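**Sunday, bench 4 -- Monton gripper kit on trial, second session**

Kit came back from Stilisska with replacement finger plates. Fitted them before lunch, bolts done up by hand and then with the driver. 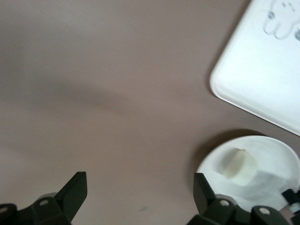
Zeroed the jaw and ran the open/close cycle 204 times with no load. No drift on the encoder. Takumi wants the same cycle with the wrist turned through 90 degrees, as the Conneely unit lost its zero that way in March. Not done yet.

Pick from bowl, small white cylinder: 13 attempts, 4 missed. All the misses were approaches where the finger came down too close to the rim. The supplied software has no setting for rim clearance -- only a single approach height, shared by every pick point. Workaround is to split the pick into two moves. Slower, but it holds.

White bowl and white tray are hard on the wrist camera. Exposure left on auto for today; Laurinda to try it fixed.

Manual, page 322 of the PDF, gives the jaw speed in different units from the settings screen. Have written to Stilisska.

Price from Prendinton covers the kit and one year of support, spare plates extra. Asuka to ask whether plates can be bought singly.

To do: wrist-turned cycle, log file format, cable strain relief.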